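Speaker notes — Pillgate Baseball club evening, 1 December 2025
Yannick Bailly

Slide 1. Welcome
Say thank you to Hamada for the room. Speak slowly. I have 30 minutes, and the young pitchers want to ask questions at the end.

Slide 2. Where we stand
Last season we played 18 games. We lost too many of them in the late innings, when our starter was tired and I waited too long to change him. This is my mistake and I will say so.
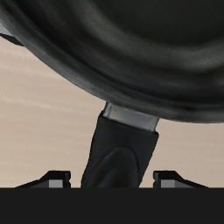
Slide 3. Winter throwing
Two light sessions each week until the new year. No full effort from the mound before April. Parents will ask about Welluteo league rules — answer after the talk.

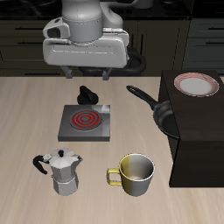 Robot arm at the kitchen counter, gripper open

Slide 4. The doubleheader at Kamstead
Explain the plan: three pitchers in the first game, four in the second. The catchers change between games. Pause here.

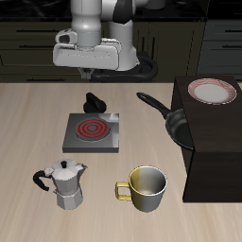 Slide 5. Money
The new batting cage net costs $1,000. We still need $200. Show the sign-up sheet, then take questions.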